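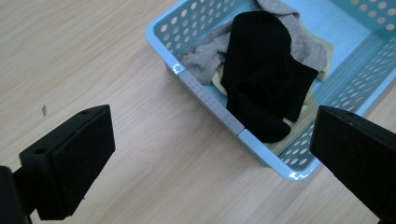 Progress report to the Sala Fund
Jascombe Audio: biographies of judges and law reformers
Period from September to 10th March

The grant was given to record and publish unabridged audiobooks of legal biographies that have gone out of print. The application promised a lot, and I said when I took over the project that I thought it promised too much. Six months in, I still think so, though the position is better than I feared.

Fifteen titles were listed. Nine are recorded, six of those are edited, and four are on sale. The remaining six have not been started. Two of them probably shouldn't be, for reasons given under Rights.

Recording

The nine finished recordings come to 94 hours. Quality is good on seven. The other two were read by a narrator who was chosen before my time and who does the judges in voices. One of these, the life of a county court judge, may be saved by re-recording the courtroom chapters. The second has voices all the way through and I would sooner leave it unpublished than put the Fund's name on it. I have asked the studio at Prevard for a price for both repairs and will send it on when it comes.

Footnotes were supposed to be dealt with by a "house style" that I have not been able to find. We now read a footnote aloud only where it adds to the story, and put the rest in a document that buyers can download. Listeners have not complained. I can't tell whether any of them have opened the document.

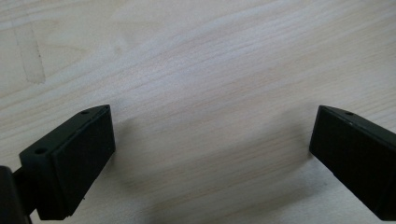
Editing is the slow part. The plan allowed two hours of work for each hour of finished sound, and four is nearer the truth. Law reports are full of case names, Latin and dates, and every slip means going back to the narrator for a pick-up. We now send a pronunciation list out beforehand. It has cut the pick-ups, but it takes a day or more to write each one, and that day was not in the budget either.

Sales and library loans

To the end of last month we had sold 469 copies across the four titles and recorded 1,188 library loans. The loans are encouraging. I would be careful with the sales figure, as it includes copies sold at the launch price, and a good part of it is a single title. The application spoke of "a large untapped audience for judicial biography". I have seen no sign of a large one. There is a small one and it seems to borrow.

Skallus, the distributor, suggests shorter abridged versions to bring in new listeners. I am doubtful. Abridging was not what the grant was for, and these books lose most when the arguments are trimmed and only the anecdotes are left.

Rights

Rights are settled for 13 titles. For the other two the estates have not replied to several letters, and I don't believe another letter will change that. I ask the Fund's permission to drop both and move their share of the money to editing.

Next period

— Finish editing the three remaining recordings, less the one I propose to hold back
— Start recording the four unstarted titles whose rights are clear
— Agree with Prevard on the repairs, or decide against them

I have not put dates against these. The dates in the original plan were missed almost at once, and I would like to see one full title go through the new process before offering any more. The statement of spending is attached separately.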